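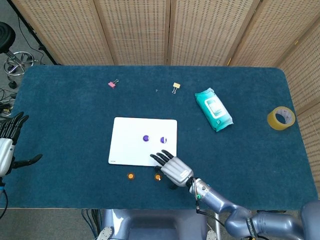

Trakstead Tatting Shuttle and Thread Starter Set

Item 656

In stock. Ships in 7 working days.

The Trakstead set has what you need to make your first rings and chains in tatted lace, apart from scissors. It comes with two shuttles, three balls of thread, a fine hook, a printed booklet and a zip pouch. We put it together for people who have done some crochet or embroidery and want to try tatting for card fronts, bookmarks and edgings. Complete beginners can use it too, but should expect to spend the first couple of evenings on the double stitch alone.

What's in the set

Two Trakstead post shuttles, one navy and one cream
Three balls of Menzies mercerized cotton, size 20, in white, sage and plum
One steel hook, 0.75 mm, with a cap
Booklet, 24 pages, stapled, with six patterns
Zip pouch, unlined cotton

The two shuttles are different colors because most of the patterns after the first two use both, and the booklet refers to them by color. If you already own shuttles, the booklet is sold separately as item 111.

About the shuttles

Each shuttle is 2 3/4 inches long, molded plastic, with a fixed post in the center and a short pick at one end. The blades touch at both tips. You should hear a small click as the thread passes between them. On a new shuttle the click can be stiff, and it loosens with use. Don't pry the blades apart to speed this up, as a shuttle with open tips will unwind in your lap.

Wind the thread until it is level with the edge of the blades and no further. A full shuttle of size 20 is enough for the first bookmark in the booklet with some left over.

The pick is for pulling thread through a picot when you join. It is fine for size 20 and size 10. For size 40 and smaller, use the steel hook.

About the thread

Menzies size 20 is a six-cord cotton with a firm twist. It stands up to being pulled closed, which matters when you shut a ring of thirty stitches or more. The three colors in the set are colorfast in cool water. Plum can give up a little color on the first wash, so soak it by itself before you put it next to white.

Refill balls are sold one at a time in 14 colors. Dye lots vary. If you are making an edging for something large, order all the thread for it together and put a note on the order asking for one lot.

Patterns in the booklet

Plain ring practice strip
Ring and picot edging
Narrow bookmark, one shuttle
Wide bookmark, two shuttles
Small heart for a card front
Snowflake with six points

The patterns were written by Kirsty Halliday and are given in both words and diagrams. Stitch counts are in standard short form, for example 5-5-5-5 for a ring with three picots. The heart takes one ring and four chains and measures 1 1/2 inches across in size 20. It can be sewn to card stock through the picots or held with a few dots of clear glue.

You may sell finished pieces made from the patterns. Please don't copy or resell the patterns themselves.

Left-handed use

The shuttles work in either hand. The diagrams are drawn for right-handed tatters. A left-handed version of the booklet is available at no extra cost if you choose it from the menu before adding the set to your cart. The contents are otherwise the same.

Care

Wipe the shuttles with a dry cloth. If the pick gets a rough spot, smooth it with a fine nail file, or it will snag the thread. Keep the set out of a hot car. The blades can warp, and we can't replace shuttles damaged that way.

Finished lace can be hand washed in cool water with mild soap. Pin it flat to dry. A light spray of starch helps snowflakes keep their points.

Specifications

Shuttle length: 2 3/4 in
Thread: 100% cotton, size 20, 3 balls
Hook: 0.75 mm steel
Pouch: 7 x 5 in
Booklet: 5 1/2 x 8 1/2 in

Goes with

Dukavden blocking board, 12 in square, with pins
Rarnau bead assortment, size 11/0, for beaded picots
Menzies size 40 cotton, for finer work
Trakstead bobbin shuttle, for people who change colors often

The Rarnau beads have to be strung on the thread before you wind the shuttle. Size 11/0 goes onto size 20 thread with a beading needle, which isn't included with the set or with the beads.

Questions we get

Can I use embroidery floss? You can, but it splits at the joins and is hard to undo. Pearl cotton size 8 is a better choice if you want something softer.

My ring won't close. The knot has not flipped. The shuttle thread should run straight through the middle of every stitch. Slide the stitches along it after each one, and if one sticks, pick it out before going on.

Is there a video? No. The booklet has step diagrams for the double stitch over four pages, and Ross Pollock at our order desk tats and can help by email.

Can I buy the set for a class? Yes. Orders of ten or more get 15% off, and we can leave out the pouches if you don't need them. Allow about three weeks for class orders placed in January.

Returns

Unused sets can be returned within 30 days in the original pouch. We can't take back thread once the band is off the ball. If a shuttle arrives cracked or the tips don't meet, let us know and we will mail another one. There's no need to return the faulty one.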